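3.2 Pricing signs and the morning crowd

I should say up front that I love peaches, so I was never going to be a neutral observer at the Piletbridge market. Still, I tried! Over 11 market mornings I hung back near the stone fruit and watched how people picked a stall, and what struck me first was how little the price seemed to matter before nine o'clock. Early shoppers went straight for the smell (you really can follow a ripe peach with your nose) and only looked at the sign once they had a bag in hand.

Later in the morning things changed. People walked the whole row, read every sign, then doubled back. At the 2 stalls where growers rewrote their prices by hand during the day, shoppers stopped longer and talked more - mostly about the weather, and whether the nectarines would last until October (they wouldn't).
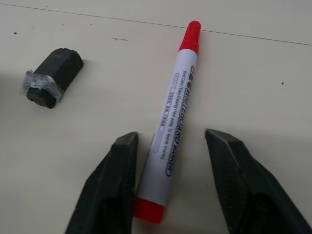 Figure 4. Whiteboard marker.

One grower from the Rind orchard told me that a lower price after lunch just made her regulars suspicious, and that she would sooner throw in an extra peach than change the number. I heard versions of this at other stalls too, and I come back to it in Section 4, where I look at giveaways.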